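Reviews > Email & Messaging > Newsletter tools
312 shares | 101 comments

Dremo newsletter sender, paid plan – four months in

Been sending our list through Dremo since April and people keep asking me about it in the comments so ok, review. Quick one, I have a send going out at 4.

Background. Small parts shop in Neltham, one newsletter every two weeks, plus order confirmations and the "your thing has shipped" mails. List was 944 when I moved over. Not big. Before this I was on Barreto, which was fine until they moved segments up to the expensive tier and I got a mail telling me so after the fact.

Setup. Signing up took no time. The DNS part took me most of an evening. You need three records at your domain host and Dremo's help page shows them in a different order than the app does, so I pasted the DKIM one into the wrong box twice. Then waiting. Then the green check. If you've done SPF and DKIM before you'll be done before your coffee's ready, if not, set aside an evening and don't plan a send for the next morning like I did.

Import was better than I expected. CSV in, it asks what each column is, remembers it for next time. It threw out a handful of addresses as bad and told me which ones and why. Two of them were typos I could fix by hand. Barreto just used to swallow them.

The editor. Mixed. Blocks you drag around, ok. Text block is good, pasting from a doc doesn't bring in six fonts. Image block keeps resizing things to full width and you have to set it back every single time. Buttons look decent on a phone. Undo only goes back a few steps and it forgets everything if you switch to preview and back, I lost a whole intro paragraph that way. Now I write in a plain text file first and paste.

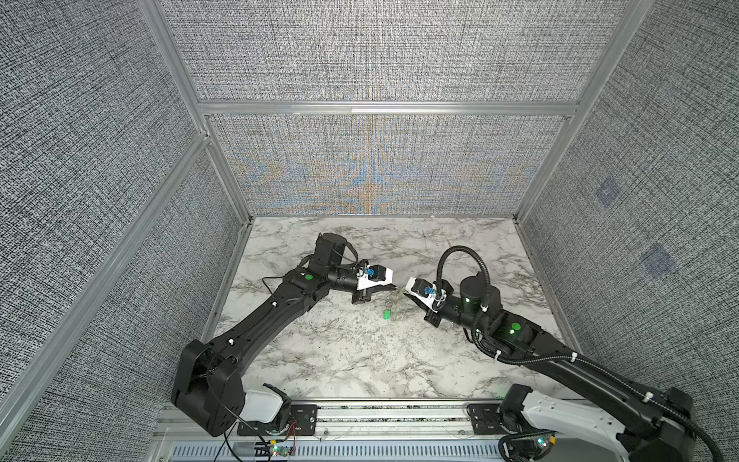 Templates I don't use much. There are plenty, most of them look like a gym is having a sale. I took the plainest one, stripped the header off and saved it as my own. Saved templates work like they should.

Sending speed is fine. A full send is out in a couple of minutes. Transactional mails (the order ones) go through a seperate stream, so a newsletter going out doesn't hold up somebody's receipt. On the old tool it did, and I'd get calls.

Inbox placement – hard to say for sure with a list my size. I have test addresses at the big free providers and the newsletter lands in the main inbox at most of them. One puts me under promotions, same as before. First two sends after the switch were worse, a few regulars found me in spam. I should have warmed up slower. There's a warmup schedule in the app, it's just buried under Domain > Advanced and I only found it afterwards.

Reports. Opens, clicks, bounces, unsubscribes, the usual. Opens are mush these days with every mail app preloading stuff, so I look at clicks. Click map is nice. What I don't get is why the bounce list can't be exported. You can look at it, you can sort it, you can't download it. Asked support, "on the roadmap".

Speaking of support: chat only on my plan. Good in the mornings, slow after lunch. They knew what they were talking about when I had a bounce code I couldn't read. The second time I got someone who sent me three help links I'd already been through.

Price. I pay per contact tier and unsubscribed people DON'T count, which is a big deal for me. Duplicates do count though, if the same person is on two lists. Merge your lists before you import. I had to clean up about 621 rows in the old file first and it was worth the bother.

Also looked at Skotville before deciding. Nicer editor, much nicer, but transactional mail was an add-on and it came out at nearly double. If you only do newsletters and care how they look, go try that one.

Good:
- DNS check tells you which record is wrong
- import
- seperate stream for order mail
- unsubscribes not billed

Bad:
- undo
- image block, every time
- no bounce export
- warmup hidden in a menu

Would I sign up again, yes, on the monthly plan. I haven't gone annual and won't untill the bounce export shows up. Four out of five. Haven't touched the API or the automations past a basic welcome mail so don't ask me about those, someone in the comments will know.

101 comments | Share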